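Oiling the big table, finally

I put off oiling my worktable for so long that Mairéad Ó Néill started leaving the tin on my chair. She'd oiled hers back in September and wanted me to know it. So this month's shop notes are all about oil, and if you don't own anything made of wood you have my permission to skip down to the recipes.

First, the oil itself. I've tried the fancy blends, and I keep going back to plain food-grade mineral oil from the drugstore. It never goes rancid, it doesn't smell, and you can put a sandwich down on it later without worrying. Walnut oil is lovely too, and it gives a bit more color, but please don't use it if anyone with a nut allergy eats at your house. Olive oil – no. I did that once in my first apartment and the board smelled like an old salad by summer.

Sand first, even if you think you don't need to. I go over everything with 120 grit and then 220, always along the grain, and wipe up the dust with a barely damp cloth. Let it dry overnight. I know, I know, you want to get to the good part! But trapped water under oil leaves cloudy patches, and I have a stool that proves it.

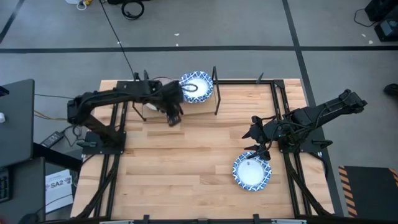

Then pour on more than seems polite. Dry wood drinks the first coat, especially at the end grain, and you'll be amazed how fast it goes dull again. Spread it with an old T-shirt, give it 30 minutes, wipe off whatever is still sitting on top, and go have lunch. I do 2 coats the first day and another one the next morning. After that, once a month is plenty, or whenever a drop of water stops beading up.

Seija Tuominen wrote in to ask about beeswax. Yes! Melt one part wax into four parts mineral oil in a jar set in a pan of hot water, let it cool, and rub it on as a last layer. It feels wonderful under your hands and it buys you a few extra weeks. Keep the heat low and don't wander off (I have wandered off).

One thing about rags, and I'm going to be bossy. Mineral oil is pretty tame, but linseed and tung oil rags can heat up by themselves and catch fire if you leave them in a heap. Hang them flat outside, one at a time, until they're stiff.

Sorin Nedelcu has offered to bring his card scraper over to Trodthorpe next month and show anyone who's curious how to take out a burn mark without sanding a dip into the wood. Bring a scorched cutting board if you've got one. I have three, so I'll be the one at the front of the line.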